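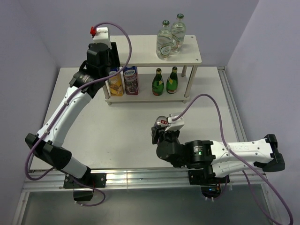 Two-tier shelf with bottles and cartons.

The Losdale household credit paid $2,000 per child, reduced by $886 where the claimant had moved during the year. Tâm Mai had moved in March. She entered the lower figure on line 9 and initialed it.

Bảo Bùi returned the form at 4:10. "Your son moved," he said. "You are listed at the old address."

"We moved together."

"The register has him at Kulness Road. It has you on Tella Street."

She read the register. According to it, her son, aged six, had been head of household for five months and was owed $3,064 in his own right.

"Can he sign?" Bảo asked.

"His first name. The D is backward."

Bảo checked the instructions. They did not mention direction. He turned the form around and slid a pen across the counter, and Tâm went out to the car to wake Đức.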